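Ticket 834
Subject: Wi-Fi drops in back room every evening, wired connection fine
Opened by: Lakmal Miah
Site: Piltesden, ground floor
Status: Closed

Initial report
The wireless in the back room goes off at teatime and comes back on its own after a few minutes. It then does the same again, three or four times before 9pm. Laptops and phones all lose it together. The desktop in the front office is on a cable and stays online throughout. I have restarted the router twice and it made no difference.

Equipment
Router: Drultia, supplied by our provider, firmware up to date according to its own status page.
Second access point: also Drultia, on a shelf in the passage, fed by a cable from the router.
Building: put up in 1993, blockwork inside walls, foil-backed board on the passage side.

Reply from support desk
Please send the log from the access point, not the router. You will find it under Advanced, then System, then Save Log. Please also tell us which channel the 2.4 GHz and 5 GHz radios are using.

Update from Lakmal
Log attached. 2.4 GHz is on channel 6, 5 GHz is on auto. The log has a lot of lines saying "uplink lost" and then "uplink restored". I had expected it to say something about the radio. 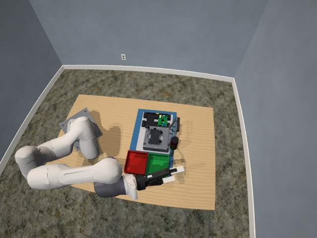
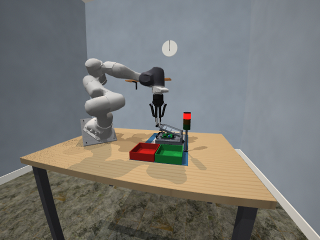

The door to the passage is usually left open. I tried it shut for one evening and the drops were no worse.

Reply from support desk
Thank you. The "uplink lost" lines mean the access point is losing its wired link to the router. The wireless goes off because the access point stops broadcasting when it has no uplink. Changing channels will not help, so please leave those as they are. Please do the following in this order and wait one evening between each step.

Step 1. Swap the cable between the access point and the wall socket for a known good one.
Step 2. Move the other end to a different port on the router.
Step 3. Check whether the access point shares a power strip with anything that switches on in the evening.

Update from Lakmal
Step 1 done. New patch cable fitted. Drops at 5.40pm, 6.15pm and 7.30pm. No change.

Update from Lakmal
Step 2 done. Moved from port 3 to port 1. Still dropping. The light on port 1 goes out when it happens and comes back orange, then green.

Update from Lakmal
Step 3. The access point is on a four-way strip with a fan heater in the passage. The heater is rated at 3000 watts and has a timer that starts it at 5.30pm. I had forgotten the timer was set. With the heater unplugged there were no drops at all. Plugged in again the next evening, two drops before 7pm.

Reply from support desk
That fits. The access point is most likely restarting when the heater's thermostat cuts in. You can confirm this from the uptime figure on its status page, which will go back to zero after each drop. Please do not run that heater from the strip again, whatever happens with the network. It should go straight into a wall socket, and we would have the strip replaced as well.

Update from Lakmal
Uptime confirmed, it had reset. The strip was discoloured round one of the sockets so it has gone in the bin. Heater now has its own wall socket. Dissanayake came to look at that socket and the one next to it and found a loose terminal, now tightened. The access point has a new strip to itself.

Update from Lakmal
Two weeks on. No drops. Uptime has not reset in that time. One small thing - the 5 GHz name does not show on the older phone, only the 2.4 GHz one. Is that related?

Reply from support desk
No, that model of phone only has a 2.4 GHz radio. It will work normally on the other name. Our colleagues at Gulberg had the same query in April and there is no setting that changes it.

Closed with the agreement of the customer. Cause: access point losing power on a shared strip.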